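Home | Blog | Garden | Recipes | About me

Sorting the cable drawer, and what came after 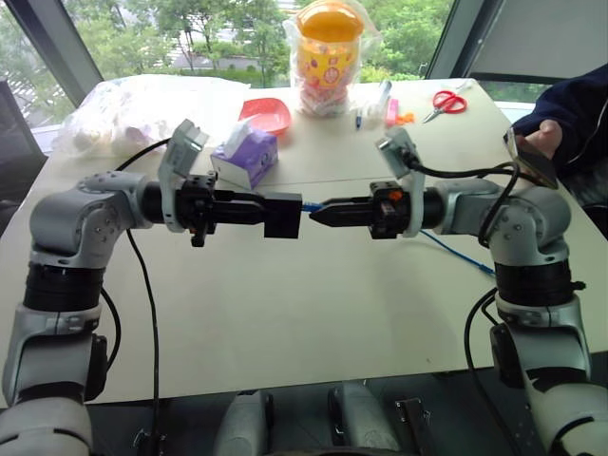 I have been putting off the cables since February. We moved to the flat in Trundbridge then, and everything with a plug on it went into two shopping bags, and the two bags went under the desk. Every time I needed a charger I pulled out the whole knot, took what I wanted and pushed the rest back. My friend Darmawan says that a person shows his character by how he keeps his cables. I did not like to hear it, but I have thought of it often. The one which gives me the most trouble is always the thin kind, like the blue cable which runs across the white table there, with the small blue piece at its end. A thick black cable at least keeps some shape when you put it down. A thin one goes wherever it likes and ties itself to its neighbours.

So last Saturday I cleared a table and emptied both bags on it. I recommend a table and not the floor. On the floor I get tired in my back after half an hour and then I start to make bad decisions, for example I keep things only so that I can stand up.

First I made heaps by the ends and did not look at the length or the colour. All the ones for telephones went together, then the ones for the screen, then the network ones, then the ones with a big plug for the wall. What I could not recognise went to a fifth heap, and I am sorry to say that it was the largest. There were 13 cables in it. One of them belonged to a camera I sold before I was married. Another one has a round end with small pins, and my wife thinks it is from the Tanguy radio of her father, so it may stay until we visit him.

Then I tested them. This was the slow part. I used my old telephone and the lamp from the bedroom, and each cable that did nothing I put into a box by the door. The shop in Clullard Street takes old electrical things on weekdays, and you do not have to buy anything there. Three chargers were warm after only a few minutes and smelled a little, so they went to the box too, although they still worked.

For the ones which I keep, I tried different ways to hold them together. Rubber bands are cheap, but they become dry and break, and sometimes they stick. The wire ties from bread bags are better, only they are ugly and they scratch. In the end I bought a roll of the soft tape with hooks on one side, the Corusell one, and cut it in pieces as long as my finger. You put the piece near one end of the cable, close it once around the cable itself, and then the rest of it holds the loops. In this way it does not get lost when you open it.

About winding: please do not wind around your hand and elbow as my uncle taught me. It puts a twist in every turn, and afterwards the cable wants to become a spring. I make loose circles, one over and the next one under, as Azlan Nasution showed me when we were both helping with the sound at a wedding. I was very slow at first and he was very patient. Now I can do it while I am listening to the news.

A thin cable needs a bigger circle than I expected. I make it as wide as a saucer. If it is smaller, the cable bends sharply next to the plug, and this is the place where mine have always broken.

For storage I have now a shallow drawer with pieces of cardboard standing up between the heaps. I cut them from the box of the rice cooker. Each part has a label in pencil, and my daughter has drawn a small picture on the label for those who do not want to read. The drawer closes, but with the network cables I must press a little with my hand. Perhaps I will take out one more of them.

The bags are still under the desk, empty. My wife has asked already what I am going to put in them, and I have not given an answer yet.

Recent posts
How I clean the window rails
A shelf for the shoes, second attempt
Sambal for people with small kitchens
The bus from Trundbridge on a Sunday
What I keep in the toolbox and what I lend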